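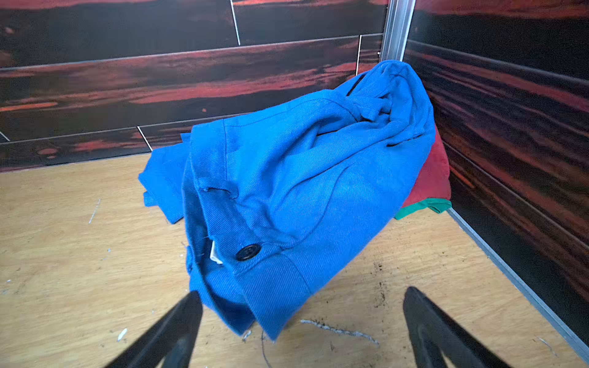 Our project looked at how a change in state labor rules affects small garment finishing shops. The rule we studied raises the size at which a shop must register as a factory, and it moves most inspections to a self-reporting form. We chose garment work for the reason that much of it is still handled one piece at a time, and a crumpled item like the blue twill one in the corner of the bin has to be picked up and spread out before anything else can be done with it. That handling is where most of the labor hours go, so it is also where the rules on overtime and breaks matter most.

Method

We sent a short survey to shops in the Narnard industrial area and got 129 replies. We then visited 3 of them in August. Santoso and Vurero both do finishing for larger brands. Ustenura does repairs and alterations and has the smallest staff.

Findings

Most owners liked the self-reporting form and said it saved them time. Workers knew much less about it. At Vurero the overtime notice was posted only in the office. Santoso paid a fee of 2000 to renew its registration and did not know whether it would have to pay again under the new limit.

Limits

The survey went to owners only. We had 6 weeks for the whole project and could not interview workers away from their workplace. Shops that closed before the rule changed are not included.

Submitted April 23, 2023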